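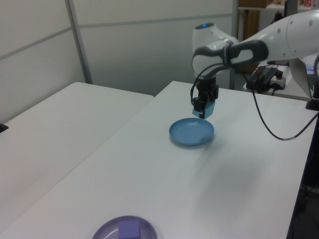 Wasine, Mastari room: table and tabletop check, with my comments

Done 17 Apr 2018, after lunch. Same form as last time, but I've put my notes under each line because the little boxes are way too small for how much I talk.

1. Tables level and steady
OK. I leaned on every corner of the main one (my very scientific method!) and got no wobble. The second table had a tiny rock to it, so I gave the foot a quarter turn and it settled right down.

2. Seam where the two tables meet
OK, but watch it. I can catch a fingernail on it at one end, and a cube pushed across would probably trip there. If it gets any worse I'd pull the tables apart and line them up again, and please get a second person for that, the Kazemi tops are heavier than they look.

3. Table surfaces
OK. White and matte, no chips on the edges that I could feel. I wiped both with plain water. No spray cleaner please, it leaves streaks and then I'm the one rubbing at them.

4. Edges and corners
OK. Ran my hand all the way along. There was one sticky patch from old tape, gone now.

5. Wall panels
OK. White panels are firm in their gray strips and nothing rattles when you push. Don't hang coats on them though, I mean it.

6. Floor under and beside the tables
Needs another look. I'd like anything down there pushed well back from where people put their feet. I nearly caught my toe walking around the right side, and I know that room pretty well. Walkway should be 35 inches and I measured it at the narrowest bit, so we're fine on paper.

7. Plates
OK. Blue one and purple one both checked for cracks by running a thumb around the rim. The purple is the see-through kind and cracks are harder to spot in it, so hold it up to the window and turn it slowly. Cimuleck sells them singly if we ever need a spare (item 223 in their list, I wrote it inside the cupboard door).

8. Cubes
OK. Corners still nice and square, no splinters or sharp bits. Light blue one goes with the blue plate, purple one with the purple plate, and I'd love it if they stayed that way when the room gets packed up! Set the cube near the middle of its plate.
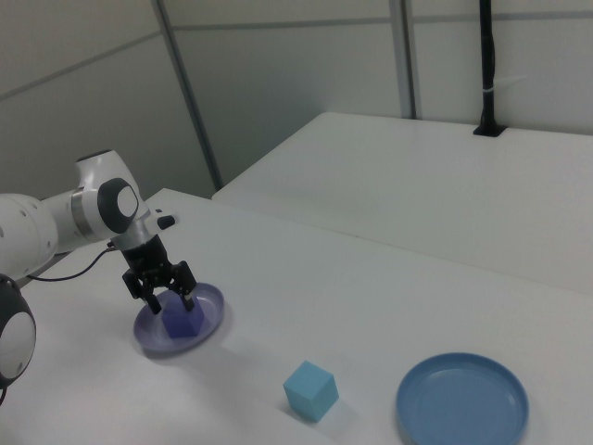

If it sits up against the rim it ends up tilted, and then you're fiddling with it for ages. Also wash the plates by hand and dry them before they go back on the table, a damp plate slides around like crazy.

9. Light over the tables
OK. Bright enough to tell the blue from the purple easily, even with the blinds down.

10. Anything carried over
Just the floor from line 6, and the seam if somebody has 45 minutes to spare. Next full check is in September, and I'll bring a bigger form.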